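Bench notebook, November, 9.40 pm

Back on the Zukance chart tool tonight. I fed it the last 190 daily closes for the Plidley token and finally got the divergence flag to stop firing on every little wobble. Turns out my momentum window was set to 14 in one file and 21 in the other (my fault, sorry Eusebio!), so it was comparing apples to pears.

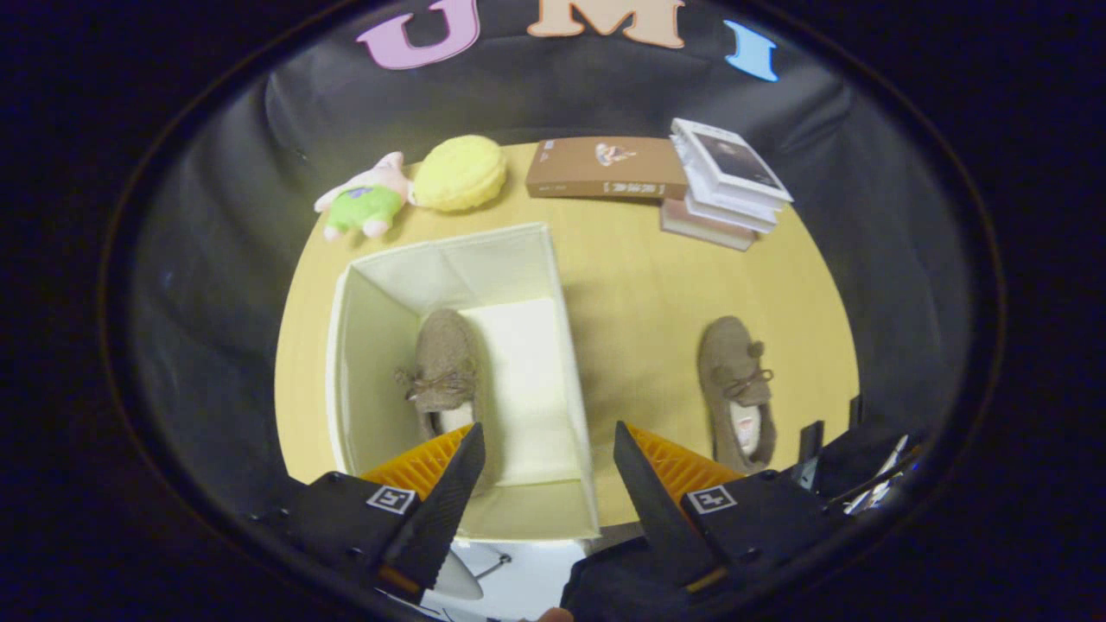 With both at 21 it throws far fewer signals, and the ones left line up with lows I'd have circled by hand. I'm pretty chuffed with that. The colour coding still needs work, mind you.

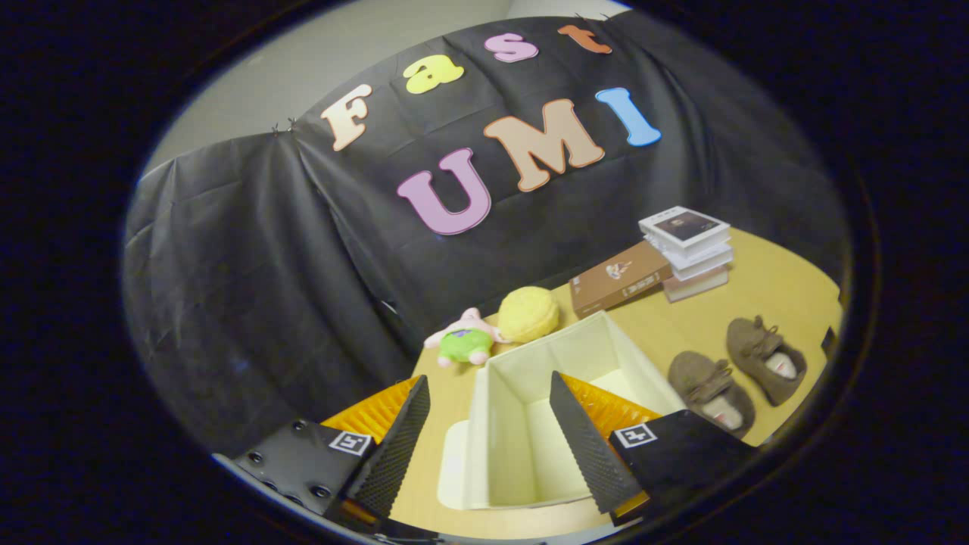 Does the flag mean the price is about to bounce?
It only says selling has slowed while price made a new low, and we treat it as a nudge to look closer.

Next job is the Lambrakis feed, which drops candles overnight, up to 140 in one go, and the averages go haywire afterwards.

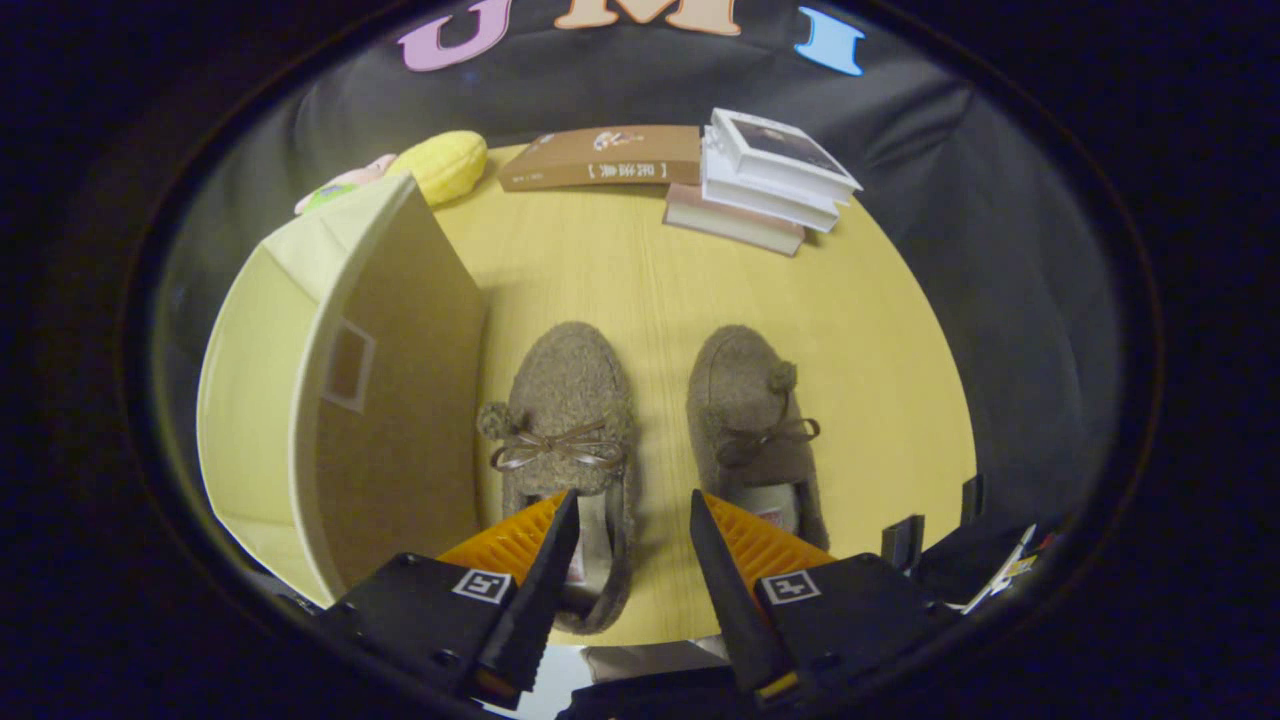 Brown slippers with bows, on the round table.

Furley's feed looks cleaner but it caps each request at 1,000 rows, so I'll have to page through it. Eusebio Bermúdez reckons we should just interpolate the gaps. I don't love it.

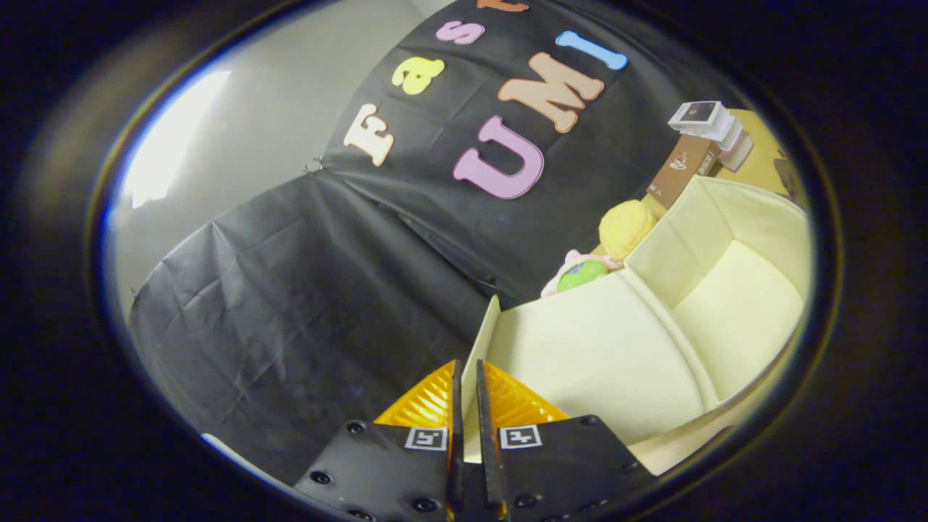
Filled candles make the volume look flatter than it was, and volume is half of what we're testing. Leaving them blank for now. Rerun with fees switched on tomorrow.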